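Accueil | Règles du labo | Réservations | FAQ | Contact
Imprimer cette page | Envoyer par e-mail

Bonnes pratiques de travail avec les bras, poste cuisine : questions fréquentes
1er février 2026, par Venkatesh Poojary

Ces réponses concernent le poste cuisine de l'atelier Pärn. Pour le poste d'emballage Trelomberg, les règles de vitesse sont différentes et il faut lire l'autre page.

Qui peut démarrer un bras ?
Toute personne qui a signé la fiche d'accueil et qui a fait une séance avec un opérateur déjà habilité. La signature seule ne suffit pas. Les visiteurs peuvent regarder, mais ils restent derrière la ligne au sol.

Quelle est la vitesse autorisée près du mobilier ?
Notre limite interne est de 175 mm par seconde dès que la pince entre dans un tiroir ou passe sous le niveau du plan de travail. Cette valeur est enregistrée dans le profil « Flakden ». Merci de ne pas la modifier localement, même pour un essai court.
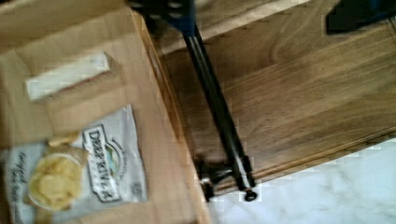

Tiroir ouvert, avec un sachet de chips Deep River et un bloc blanc cassé.

Est-ce qu'on peut mettre la main dans le tiroir pendant un essai ?
Non. On appuie d'abord sur la pause, on attend que l'opérateur dise « arrêté » à voix haute, puis on déplace l'objet. La pause du logiciel n'est pas un arrêt d'urgence : pour toute intervention sur la pince elle-même, il faut utiliser le bouton rouge.

Quels objets sont admis sur le plan ?
Les aliments factices, les emballages, la vaisselle en plastique, le bois. Les couteaux sont interdits, aussi ceux en céramique. Le verre est admis seulement au fond du plan, et jamais comme objet à saisir.

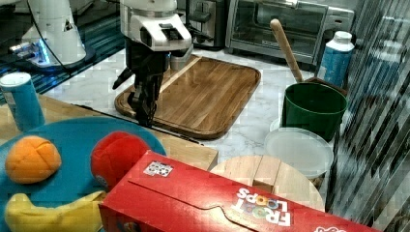
Pour les surfaces dures comme une planche à découper, on garde une approche verticale et on règle le seuil de contact avant la première descente. Si les doigts touchent la surface trois fois de suite sans objet, on arrête et on refait le calibrage. Deux bras ne travaillent pas en même temps sur la même zone, sauf avec un accord écrit de Holden, notre responsable sécurité.

Les appareils de cuisine peuvent-ils être branchés ?
Le principe est qu'aucun appareil ne chauffe pendant un essai. Une prise ne doit pas être alimentée sans nécessité – l'interrupteur général du plan se trouve près de la porte, et on le vérifie avant chaque séance.

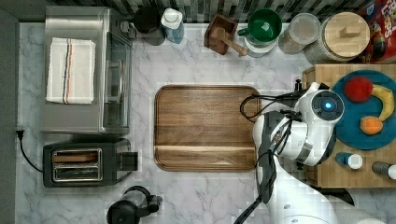
Les câbles demandent la même attention. Un câble du bras doit garder assez de longueur pour toute la course, mais il ne doit pas pouvoir accrocher une poignée ou un bocal. Faites un passage complet à vitesse réduite après chaque changement de disposition.

Que faut-il noter dans le registre ?
Le nom de l'opérateur, le profil utilisé, les arrêts et leur cause. Un choc sans dommage se note aussi. Le registre contient à présent 1173 séances, dont 119 avec un arrêt non prévu, et ces lignes nous sont très utiles pour corriger les règles.

Quand faut-il réviser la pince ?
Après 3000 cycles, ou plus tôt si les doigts ne ferment plus de façon parallèle. La prochaine révision commune est prévue en mars.

À qui signaler une règle peu claire ?
Écrivez-moi par la page Contact, en indiquant le titre de la question. Je réponds en général dans la semaine.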